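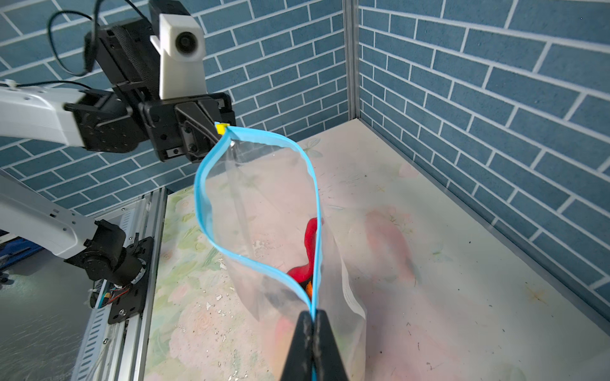
Bonjour la liste,

Je réponds à Wissam (son message est recopié plus bas) parce que le rangement des peluches en sachets, c'est un peu ma marotte depuis le déménagement, et que j'ai fait à peu près toutes les bêtises possibles avant d'arriver à quelque chose qui tient !

D'abord le sachet. Je prends des sachets transparents à curseur, ceux avec la petite languette jaune qui coulisse le long du bord bleu. J'avais commencé avec des sachets à pression, moins chers, mais mes enfants ne les refermaient qu'à moitié et on retrouvait les bestioles au fond du coffre. Avec le curseur, même le petit y arrive (enfin, quand il veut bien). Le transparent, pour moi, c'est non négociable : si on ne voit pas le rouge de la peluche à travers le plastique, quelqu'un videra toute la caisse par terre pour la retrouver.

Ensuite le remplissage, et là je ne suis pas d'accord avec toi, Wissam. Tu ouvres à peine et tu pousses, si j'ai bien compris ? Moi j'ouvre en grand, une lèvre tirée vers moi, l'autre coin bien tendu à l'opposé, et je laisse descendre la peluche au fond. Tout ce qui dépasse, cornes, oreilles, queues, je le tourne vers l'ouverture. Comme ça rien ne se plie sous le poids du reste, et pour la ressortir on a une prise. Après je couche le sachet, j'appuie doucement pour chasser l'air et je ferme.

Je travaille sur un tapis à fleurs posé sur la table, dans les roses et verts pâles, un vieux machin que j'adore mais qui est une calamité pour repérer les petits accessoires. Un chapeau de poupée là-dessus, adieu ! Si vous avez un tapis uni, prenez l'uni.

Pour les étiquettes, j'écris au feutre sur un bout de ruban de masquage, côté curseur. Nandini m'avait conseillé d'écrire directement sur le plastique, mais quand on change le contenu, ça fait des ratures affreuses.

Côté quantités, je mets jusqu'à 8 sachets par caisse Plondo, debout, comme des dossiers. À plat j'en casais davantage, sauf qu'il fallait tout soulever pour atteindre celui du dessous.

Le 18 juin, je n'ai rien de prévu, si quelqu'un veut passer récupérer mon surplus de sachets. Il m'en reste 30, grand format, jamais servis.

Bises,
Nisreen Khasawneh

---

> **De :** Wissam Chamoun
> **Objet :** Peluches en sachets, vous faites comment ?
>
> Salut tout le monde,
>
> On vide la chambre des filles et j'ai une montagne de peluches à mettre à l'abri avant les travaux. J'ai acheté des sachets zippés, mais je galère : j'entrouvre, je pousse, ça coince, et la fermeture finit par sauter dans le coin.
>
> Deux questions. Est-ce que vous chassez tout l'air ou est-ce que ça les abîme ? Et vous rangez debout ou à plat ?
>
> Majdi me dit de tout fourrer dans un sac-poubelle. Je préfère avoir un deuxième avis.
>
> Wissam

P.-S. J'oubliais l'air ! Je n'en enlève qu'une partie. En avril j'avais tout aplati à fond et le lapin est ressorti avec une oreille en accordéon, il a fallu une bonne semaine avant qu'il retrouve sa tête.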